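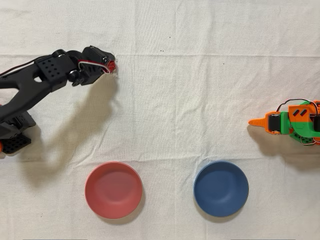
Figure 4. Gripper comparison with both arms over the cloth. Black arm at left, orange and green arm at right.

4. Comparing two grippers on one table

This section explains how to try the Valar gripper (black arm) and the Golis gripper (orange and green arm) with the same objects and the same bowls. Please finish section 3 before you begin. Both arms must already be calibrated, and both must be visible in the Trusorow control window.

4.1 Prepare the surface

1. Switch off the power of both arms.
2. Spread a plain, light cloth over the whole work surface. Soft creases are no problem, but a high fold can catch the finger tips, so press it flat with your hand.
3. Set the arms on opposite sides, with the grippers facing the middle.
4. Put the red bowl nearer to the Valar arm and the blue bowl nearer to the Golis arm. Leave a wide gap between them. In Figure 4 the two bowls stand level with each other.
5. Measure the distance between the bowl centers and write it in the test sheet. We use 300 mm.

Note: The arms throw shadows on the cloth, and in Figure 4 the shadow of the black arm reaches toward the red bowl. If your camera program finds objects by color, move the lamp until no shadow lies on the place where you put the object.

4.2 Check the cables

1. Move each arm by hand through its full path, with the power still off.
2. Look at the cable which loops around the black gripper. It must have enough slack for the wrist to turn, but it must not hang lower than the jaws.
3. Do the same with the thin red and black wires over the orange and green arm.
4. Fix any wire that touches a joint with a small tie.

CAUTION: Do not pull a cable out of a servo while the power is on. The controller can lose the zero position, and you must then repeat the calibration.

4.3 Run the trial

1. Switch on the power and open the page "Compare" in the control window.
2. Set the closing speed to 100 for both grippers. Do not change it between the runs.
3. Set the grip limit to 200. With small glossy objects, a higher value can make the object jump out of the jaws.
4. Select the Valar arm. Place the small red object on the cloth and press Pick.
5. Wait until the arm stops above the cloth. Check that the object sits between the jaws, then press Place.
6. Record the result: in the bowl, dropped, or not picked.
7. Park the Valar arm, select the Golis arm and repeat steps 4 to 6 with the same object.

CAUTION: Only one arm may move at a time. The Compare page does not check for collisions – keep one hand near the stop button.

4.4 Reading the results

The results are saved in one table for each arm. In our own test with the Simanjuntak object set we made 276 picks in total, and most of the failed ones came from a wrong approach height. If you see many "not picked" results, correct the height first and leave the grip limit as it is.

The narrow tip of the Golis finger needs a more exact position. When it pushes the object away, lower the approach speed by one step and run the trial again.

Section last changed: 25 February 2025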